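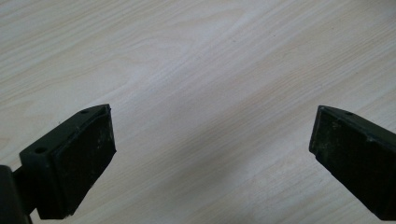

The spring swap evening at Vallstead is nearly upon us, and I have been asked by Nandini Lobo to say a few words about how the tables will work, as there was a bit of muddle last time (my fault as much as anyone's, I kept sending people to the wrong end of the hall!). We are having long tables down both sides again, one for books and jigsaws, one for kitchen things, and a smaller one by the stage for plants and cuttings. If you are bringing plants, do please put a saucer or an old tray under each pot. A pale wood-grain top with fine streaks running slantwise across it is a lovely thing to lay your treasures on, but it does show every ring of muddy water, and I would so like us to hand the hall back looking as nice as we found it.

Jigsaws went like hot cakes in the autumn, so if you have any sitting in a cupboard, dig them out. Lavanya Pisharody has promised a very large one of a harbour, 959 pieces by her reckoning, with one missing from the sky, and she says whoever takes it mustn't come back to her complaining. Children's books and toys will be in the side room under the Kidside banner, where Gopinath Bhat will also be doing squash and biscuits for the little ones.

You may bring up to 21 items each, which I know sounds a lot until you start clearing out a loft. Clothes are welcome if they're clean and on hangers, but no electrical goods this time, please, and no mattresses (you know who you are, and we did find it a home in the end). Anything left over goes to the shop on Hokholm Road, and Aravind Warrier has kindly offered his van for that.

Doors open at six for setting up and half past for everybody else. If you can stay behind to stack chairs, do tell Nandini, and there will be tea in it for you.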